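Plostham Chores, README

Last touched in April. Maintainer: Anayeli Hinojosa. Still a draft, sections move around.

What this is

Demonstrations of small kitchen and tidying chores, done by people with hand-held grippers, in homes that people live in. We wanted to know if a policy trained on this sort of thing can do a chore start to finish yet. Short answer: some of them, some of the time, and not the ones you would pay for. Longer answer under Results.

Contents

1000 episodes, 14 chore types, two grippers per episode (left and right, recorded as separate streams). 448 episodes are table work: clearing, wiping, straightening covers. 162 are rubbish and washing-up bowls. The rest is drawers, cupboards, folding, carrying. See tasks.txt for the full split.

Homes are left as found. No staging, no clearing the worktops first. We tried a tidy lab kitchen early on and the numbers looked lovely and meant nothing once we went anywhere else.

Table covers

Clear plastic over a patterned cloth is the worst surface we have. It's shiny, it wrinkles, the check underneath shows through and depth goes to pieces. A person pinches a corner and tugs without thinking about it. The policy closes on air or grabs both layers.

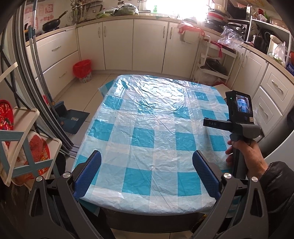
Kitchen table, plastic sheet over blue and white check, both grippers in view.

If you only have time to look at one chore, look at this one. Labels for table covers are:

grasp_edge
pull_flat
release
redo

"redo" is there on purpose. Please don't filter it out, people have two or three goes at a corner and that's what a model needs to see. Older exports dropped it by mistake, so check your version.

Rubbish and bowls

Looks easier, partly is. Hard-sided things with a rim are the best case for two-finger pads. Get one finger inside and one outside, or press out to both walls, either works. Wrappers and thin bags are another matter. They fold away from the pads, stick to each other, and see-through ones more or less vanish on camera.
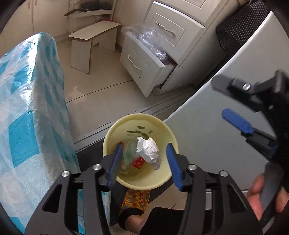 Moving the whole container is a seperate label from picking bits out of it. Don't merge them. The Nalura baseline merged them and got a nice high score that came almost entirely from carrying.

Tilt isn't labelled. Spills are, but only if something landed on the floor.

Results so far

Baselines are Nalura (small, runs on the arm's own computer) and Provier (bigger, slow). Both trained on the same split, tested in homes neither had seen. Woldegiorgis did the test runs and the scoring, one scorer throughout, so be a bit careful.

Carrying a bowl: good in both. Would trust it with an empty one.
Rubbish into a bowl: fine with stiff packets, poor with film.
Pulling a drawer open: fine if the handle sticks out.
Shutting a drawer that's over-full: no. It pushes, stops, pushes again.
Table covers: no. Provier sometimes gets one corner flat and then undoes it from the other side.
Wiping: moves the cloth nicely, doesn't notice dirt.

So can a machine do the kitchen yet? Not ours. Single steps, yes. A whole chore with somebody else's clutter in the way, no, and it needs a person near the stop button the entire time. Speed is bad as well. Anything it finished, a person finished well before it.

Known problems

- Wide lens, heavy bending at the edges. Undistort before measuring anything.
- The two streams drift on longer episodes. Use sync.csv, not the file times.
- Operators' hands and sleeves show up in a lot of episodes. Mask them or your model learns sleeves.
- Bright windows blow out the exposure in some kitchens.
- Finger opening is logged in raw units for the first batch. Conversion is in tools/, badly named, sorry.
- A few episodes tagged "fold" are realy "carry". Fixing.

Splits

By home, never by episode. If you shuffle episodes you'll get kitchens in both train and test and your score will be wrong.

Privacy

Everyone in a home agreed beforehand. Faces and post are blurred. If you spot one we missed send the episode number and we pull it.

Use

Research only for now. Cite as Plostham Chores, no paper yet. Questions to Anayeli Hinojosa through the issues page, mornings are best, replies slow.

To do: drift fix for batch two, rename the tools folder, re-score the drawers with a second scorer.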